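Blue Things on a White Table
Photo gallery, November 2024
Text and selection: Natalina Longo

I have the habit of sorting things by color. It started with books, as for many people, and then it went to the kitchen cupboard, the drawer with the thread, and the shelf where we keep what has no other place. My sister says it is not practical. She is right, but I find things faster when I remember their color than when I must remember their name.

This page belongs to a small series about everyday objects in one color. The first one was red, in April, and I received 4 letters about it, all very kind. One reader from Putover wrote that she looked at the page and then went to count the red things in her own kitchen. She stopped at 100, and she had not opened the refrigerator yet.

For the blue page I wanted only ordinary things. No fine porcelain, no glass from a museum. A box, a spray bottle, a cup - things which you take in the hand many times and do not look at. The surface under them is white, as in all the series. I tried gray before, and the blue became sad on it.

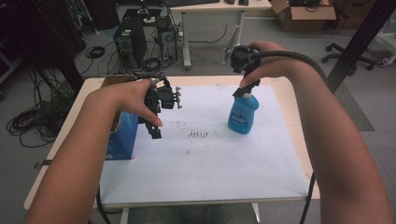

Box and spray bottle on the white sheet. The body of the bottle lets the light come through, and its label is a darker blue. The box is open, and the brown cardboard inside makes its blue look deeper to me.
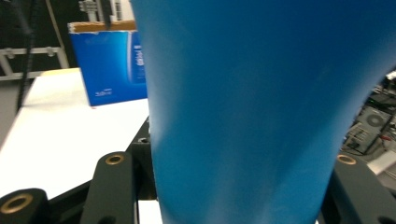 The plastic cup, from very near. Its blue goes from a pale shine to a much darker tone on the right side. The blue cardboard box stands behind it on the table.

I learned some things about blue while I prepared the page. It is a difficult color to keep the same from one screen to another. On my old monitor everything turned a little to violet, and on the telephone of my nephew it was nearly green. I asked at Piras, the print shop near the station, and the man there told me to look at all the pictures in the same room and at the same hour. I follow this advice now, in the morning, with the curtain half closed.

Also the words are a problem. In my first language we have two common words for blue, a light one and a dark one, and we do not feel them as the same color. In English I must always add something: pale blue, deep blue, bright blue. When I wrote the short texts I changed these words many times, and I am still not sure about all of them.

The small print edition will have the red and the blue pages together. It will be made in 300 copies, folded by hand, and you can find it at the Nesham library and at the Zerier bookshop. The price is not decided yet. If you want one kept for you, please leave your name at the library desk and mention list number 2866, because they have several lists and mine was already lost one time.

The next color is yellow. I have a lemon squeezer, a ruler and one rubber glove. Suggestions are welcome - only ordinary things, please, and nothing bigger than a bread box.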